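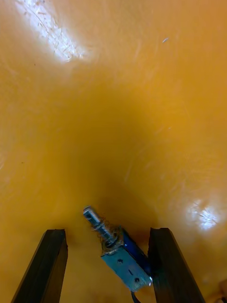 Why Do Shiny Things Shine?

Some surfaces are so smooth that they act a little like a mirror. When light from a lamp or a window lands on them, much of it bounces off in the same direction. If that light reaches your eyes, you see a bright white patch. This patch is called a highlight, or glare. A glossy orange surface can look almost white where the glare is strongest.

What Do Scratches Do?

A scratch is a very small groove. Its sides point in different directions from the smooth surface, so they send the light somewhere else. This is why fine scratches are easiest to find in or near a bright patch. In the darker parts of the same surface, they can be hard to see at all.

Why Does One Color Look Like Many?

An orange surface may seem golden in one place and dark amber in another. The color has not been painted on differently. Where more light arrives, the surface looks lighter. Where something blocks the light, there is a shadow. A shadow with soft edges is called a diffuse shadow.

Try It Yourself

You will need 2 things: a shiny tray and a small flashlight.

1. Place the tray on a table near a wall.
2. Shine the flashlight on it from one side. Never point it at anyone's eyes.
3. Move your head slowly and watch the bright patch - it will seem to move with you.
4. Look for scratches inside the glare, then draw what you find.

Text by Geeta Pathak for the Clarkmont Children's Science Library.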